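## Unit 5: Collecting Demonstrations by Hand

Course tutor: Yurani Valderrama
Laboratory sessions: Bjarke Eskildsen, Radholm teaching workshop

### 5.1 Purpose of the unit

Students taking this unit will record demonstrations of simple table tasks and prepare them for use in training. Unit 4 dealt with remote control, in which the operator moves a distant arm through a leader device. In this unit the operator holds the gripper directly and carries out the task at the table. The two methods produce different kinds of error, and the written report must compare them.

A demonstration is one complete attempt at a task, from the starting pose to the release of the object. Attempts that are abandoned should be kept and labelled as such. They are not to be deleted by the student. 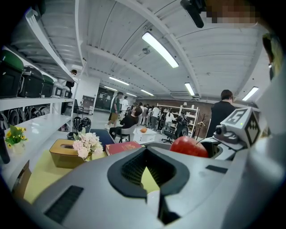

Position tracking is the part of the method that most often causes difficulty in the first session. The recording software must know where the gripper is at every moment, and it loses this information when the tool is swung quickly or when a sleeve covers a marker. The printed black-and-white patterns on the cube attached to the finger must therefore remain unobstructed during a recording. Students should also consider how the objects are placed. An apple lying close to the finger leaves little room for a clear approach, and a tissue box, a book or flowers on the same mat may be struck on the way to the target.

### 5.2 Procedure

1. Agree the task in writing with your partner before picking up the gripper.
2. Hold the tool still for 3 seconds at the start and end of each attempt.
3. Move at an even pace. Do not correct a poor grasp by shaking the object into place.
4. Change the position of the target after every 5 attempts.
5. Enter each attempt in the log, with the initials of the operator.

Each pair is expected to submit 12 accepted demonstrations per task. The Plondness set, used in the second half of the course, contains 2,000 and is available on the shared drive.

### 5.3 Reading and submission

Read Leone, chapter 3, and the laboratory note by Yesenia Ospina on uneven sampling. Logs are due at noon on the last teaching day in January. Questions on marking should be sent to the course tutor.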